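Bedside tray and soft goods: gallery

Kodano Storage Notes, bedroom section
Posted 2022-09-16

The pages in this section cover small items that collect on or near a bed and have no fixed place of their own. Soft toys, rolled towels, tissue packs and seasonal pieces all fall into this group. They are light, they compress, and they slide off most flat surfaces. A shallow tray with a raised lip holds them well enough for sorting, and it can be carried to a shelf or closet in one trip.

The gallery is short. Notes on method follow each picture. Readers who want the drawer and closet pages should use the Grindik index, where they are grouped by depth of container.

Mixed tray, before sorting

A tray used for this purpose should be low enough that every item can be reached from above. Metal is easy to wipe down and keeps its shape when lifted by one side. On a mattress it should sit flat, away from the edge, with the sheet pulled tight under it. Large folds in the sheet tilt the tray and move the load toward one corner.

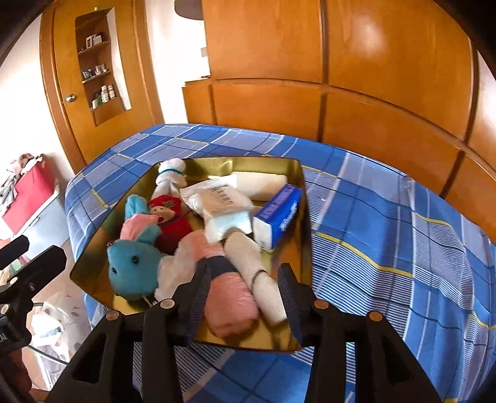

Gold-colored metal tray on a blue plaid sheet. Contents include a turquoise-blue stuffed bunny, a small doll in red, rolled pink and white towels, and a blue-and-white pack of tissues.

Towels of this size store best as rolls. Fold the towel in half lengthwise, roll from the short end, and close the roll with a band or a hair tie. A dark band on a light towel is quick to find when the roll has to be opened. Place the tie a little way in from the end. At the very end it tends to slip off, and the outer layer opens up.

Plush items go in after the rolls. They fill the gaps and keep the rolls from shifting. Long ears, loose fabric and neck bands should be kept inside the rim, where they do not catch on a sleeve or a drawer front. Sealed packets belong on top with the printed side up.

The sorting order used on these pages:

1. Paper goods and sealed packets
2. Rolled towels and cloths
3. Dolls and plush figures
4. Seasonal pieces

Items in the first group go back to the bathroom or the bedside drawer. The second group stays together. The third is checked for open seams and loose eyes before it is put away. The fourth is boxed separately and labeled by month; most of ours are marked November, when the box comes down from the shelf.

Seasonal knit pieces

Knit decorations need more care than plush. The yarn snags on rough edges, and a raised figure or leaf on the front will flatten under weight. Lay each piece face up on a smooth sheet and check the stitching before boxing. The Skostov box listed on the supplies page is 11 inches deep, and a single layer of knit pieces takes up very little of that. Fill the rest with tissue paper. Stacking is possible with a sheet of card between layers, up to a limit of six layers. 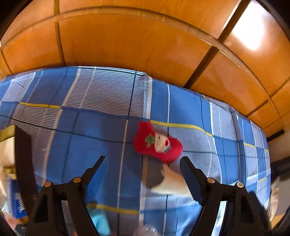 Small red knitted Christmas stocking with a white snowman-like figure and a green holly leaf motif, laid on the plaid sheet beside a white frilled piece.

White trim and frilled pieces pick up lint from dark fabric. Brush them with a dry, soft brush in one direction. Red yarn should be kept apart from white pieces in storage if there is any chance of damp in the closet. A plain cotton bag is enough for this.

Do not hang knit stockings by the loop for long periods. The top edge stretches and does not fully recover. Flat storage avoids the problem.

Related pages: Dissanayake divider inserts, fitting and trimming. Labels for fabric boxes. Shallow trays by size.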